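Akach trilogy, omnibus vs. separate volumes: text differences?

tsabatier
Nov 22, 2023
I have the three separate Akach paperbacks and am considering the Nordin omnibus. The listing gives 1,029 pages. Does anyone know if the text of book two was revised? My copy has the chapter 5 timeline error, where Evon leaves the station before the message arrives.

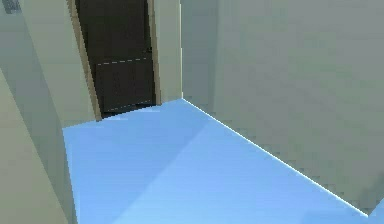 The error matters for the ending, so I would pay for a corrected text. I would not pay for a new cover.

benavides_l
It was corrected. The message now arrives the evening before. Two paragraphs moved, nothing else in that chapter as far as I could find.

smunro
Disagree that it counts as a correction. Moving the message means Evon knows about Werkov during the airlock argument, and her dialogue there was left as it was. The old version had a date problem. The new one has a motive problem.

benavides_l
She suspects him in both versions. Reread the argument, she never asks where he was.
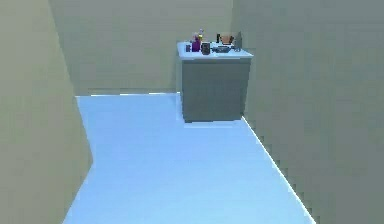 RE: Omnibus vs. separate volumes

hsuyh
Ebook readers: the omnibus file has 2,598 locations on my device and the chapter links in book three go to the wrong chapters. Page text is fine.

smunro
Same on mine. Also no glossary, which the paperbacks have.

tsabatier
Thanks. The missing glossary settles it for me. I will keep the paperbacks and borrow the omnibus for chapter 5.

benavides_l
Check the epilogue while you have it. The last line has a different verb tense.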